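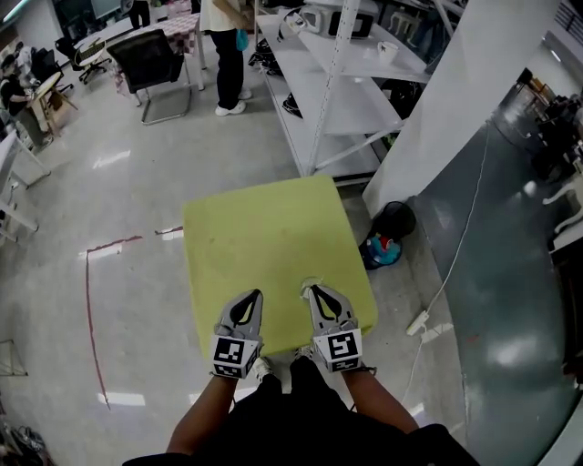

# Brikik Hand Grippers (pair)

People write to us most weeks asking whether a machine can tidy a back room yet, or fold the towels, or pick up whatever has been left on the workshop floor. We love the question, and we wish we had a shorter answer! Some of it, some of the time, and slowly. The Brikik pair is what we sell to the people who are trying to stretch that answer a bit further. You hold one gripper in each hand, you do the chore yourself, and what you did becomes practice material for a robot arm that will carry the same kind of fingers.

## What a pair is good for

We get asked for a list of chores, so we keep one, and it changes more often than the rest of this page.

**Going well.** Picking up light, stiff things and putting them somewhere else. Wiping a flat counter. Moving mugs from a table to a shelf, provided the shelf isn't crowded. Robles, a small repair shop that bought its first pair from us in January, has an arm sorting returned parts into bins, and they tell us they no longer stand next to it while it works.

**Getting there.** Big flat things that take two hands. A foam board is a nice one to start on, because it weighs next to nothing and it still asks both grippers to agree with each other about where the edge is. Carry it level across a room, past the chairs and the cables, and you will learn a lot about how much your wrists do without telling you. Foam also marks easily, so you may want to keep a few spare boards for practice and save the good ones.

**Not yet.** Fitted sheets. Plastic bags, which cling to everything. Anything behind a sofa. Loading a dishwasher that a person has half loaded already – we have tried this a great many times in our own kitchen and would rather not talk about the bowls.

If your chore isn't here, write and tell us about it. Maricruz Cortés reads the mail and she will give you a straight opinion, even when the opinion is that you should keep your money and buy a better broom.

## The grippers

The body is gray and the curved finger pads are black. A white cube with printed black-and-white markers sits on each gripper, and the markers are how the software works out where your hand is and which way it is turned. Please keep them clean, and please don't put stickers on them (it happens, and it's usually somebody's kid, and we do understand).

- Opening at the fingertips: 108 mm
- Weight, each: 380 g
- Pads: replaceable, two sets in the box
- Rated life of the pads: 2000 grips on ordinary surfaces, fewer on anything gritty
- Works with: the Muvuvon recorder, and arms fitted with the Stasomton wrist plate

The recorder is sold separately. It holds 128 GB, and a morning of steady work won't fill it.

## Getting started

Pick one chore and stay with it for a week. Nearly everyone wants to record six different things on the first day, and then they have six small piles of practice and a robot that is poor at all of them. Thirty-eight good tries at one job make a decent first batch – we send a printed card with 38 boxes to tick, which sounds silly until you lose your place.

Move a little more slowly than feels natural. Leave the room the way it normally is, with bags on the floor and people working at their desks if that's how your place looks, for a machine that has only met a cleared floor will have trouble in yours. Watch your feet when you are carrying something wide.

## Price and delivery

Pairs are built to order and leave us within three weeks. Spare pads and marker cubes ship the next working day. Schools can ask Maricruz about the loan set, though there is a waiting list for it at the moment.

Page last updated Mar 13, 2019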